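碗碟架项目汇报 讲稿
机器人社团,学生项目组。讲的时候不必逐字念,括号里的是给自己的提示。

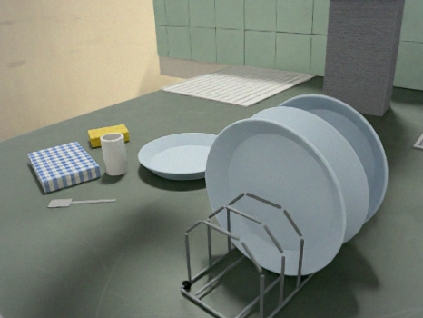
我们组今年做的题目是在仿真里收拾碗碟:让机械臂把台面上的盘子一个一个放进碗碟架。题目是七月定的,当时组里还想过叠衣服和装书包,讨论下来选了盘子。盘子是刚体,形状规则,仿真里算得快,失败了也容易判断失败在哪里。现在场景里有三个盘子竖着,前后排开,还有一个浅蓝色的平放在旁边,我们要讲的难点基本都在平放的这一个上。项目内部的名字叫 Esto,后面提到 Esto 指的就是这套场景加上训练代码。

(停一下,等大家看清楚再往下讲。)

第一部分,分工。
Farzana Sikder 做场景和物体模型,Angus Sutcliffe 写控制和轨迹规划,Nayeli Cervantes 管训练和评测脚本,我负责数据整理和今天的汇报。指导老师是 Bronwyn Grimshaw。Torben Voß 是上一届的学长,他留下来的抓取代码我们改了一部分接着用,文件夹名还叫 Manalo,没有改,改了以后很多路径要重写。

第二部分,任务怎么定义。
一次任务从机械臂回到初始位置开始,到盘子立稳、夹爪松开并退出为止。判定成功有两个条件:盘子的倾角在允许范围内,松开之后盘子不再移动。碰倒别的盘子算失败,把别的东西推下台面也算失败。超时单独记一类,不和前面的混在一起。
这个定义改过几次。最早只看盘子是不是在架子范围内,结果斜搭在铁丝上的也算成功,分数很好看,回放一看不对。后来加了倾角,又发现有的盘子松开以后慢慢滑下来,于是加了松开以后的等待时间。

第三部分,场景。
台面上除了盘子和架子还放了别的东西:一个白色小杯子,一块黄色海绵,一块叠好的蓝白格子布,还有一把浅灰色的小铲子。这些都不是要抓的目标,是干扰物。训练时位置会随机变,颜色暂时不变。Farzana 试过把干扰物全部去掉,训练快很多,但是放回来以后策略就不会绕了,杯子经常被手腕扫到。所以从第二版开始干扰物一直保留。
架子是最花时间的模型。铁丝很细,碰撞体如果直接用显示用的网格,盘子插进去会抖,有时候会直接弹出来。我们的做法是显示一套,碰撞一套,碰撞那套用简单的圆柱拼,折角的地方留一点余量。铁丝拱的接头有小缝,这个不影响物理计算,所以没有修。

(如果有人问为什么不用现成的模型:找过,尺寸和我们的盘子配不上,改别人的比自己画还慢。)

第四部分,平放的盘子。
竖着的盘子从上方夹住边就可以提起来。平放的不行,盘底和台面之间的空隙很小,夹爪的指头伸不进去。我们试了两个办法。
一个是推到台面边缘再夹。这个办法在别的论文里见过,但我们的架子和杂物占了地方,推的路线很难保证不碰到东西。
另一个是从侧面靠近,一根指头从盘沿下面进,一根在上面,夹住以后先抬高一边,再翻转手腕。盘沿是向外张开的,下面正好有一点位置可以用。Angus 把进入的角度做成了参数,让训练自己去找。最后用的是这个办法。
翻转手腕这一步容易到关节极限,所以抓的时候就要想好放的时候是什么姿态。这一点我们前面没有考虑,抓得很稳,到架子前面转不过去,只能放下重来。后来在规划里先算放置姿态,再倒推抓取姿态,这类失败少了很多。

第五部分,数据和结果。
示范数据一共 2808 条,全部在仿真里用手柄遥控录的,四个人轮流录。录完以后人工看了一遍,删掉了中途断开的和明显乱动的,这个数字是删完以后的。
评测每次跑 172 个随机布局,种子固定,这样改代码前后可以直接比较。同时开 32 个环境并行,用的是社团机房里的两台机器。
结果分开讲。竖着的盘子换槽位,基本稳定,剩下的失败多数是放的时候蹭到旁边的盘子。平放的盘子差一些,失败集中在夹爪入口的位置,太低会顶到台面,太高会从盘沿上滑走。具体的曲线 Nayeli 会讲,我这里不展开。

(这里交给 Nayeli,她讲完再回来。)

第六部分,走过的弯路。
奖励函数一开始写得太细,靠近加分,接触加分,抬起加分,结果策略学会了反复抬起再放下。改成只在阶段完成时给一次,问题就没有了。
随机化的范围一开始太大。盘子有时候会生成在墙边或者和杯子重叠,这种布局人来遥控也做不了。现在生成以后先检查一遍,不合格的重新生成。
还有一个是保存。七月底有一批数据没有记录架子的位置,只记录了盘子,后面完全没法用,重新录了。现在脚本会检查字段,缺一个就不让保存。

第七部分,接下来做什么。
先做盘子的大小变化。现在的盘子用的是同一个模型,换尺寸以后夹取高度要跟着变。然后加杯子,杯子没有把手,可以从上面夹,也可以从侧面夹,放的位置还没有定。
实物验证排在后面。社团的机械臂要和 Zulura 小组共用,他们先用,我们先把相机标定的程序准备好。

最后是几条给下一届的说明。代码和讲稿放在社团的共享盘里,文件夹是 Esto,先看里面的安装说明再跑。评测种子不要改,要改就另存一份。碰撞模型和显示模型分开两个文件,改了一个记得检查另一个。

(提问时间。物理参数的问题请 Farzana 回答,控制的问题请 Angus 回答。)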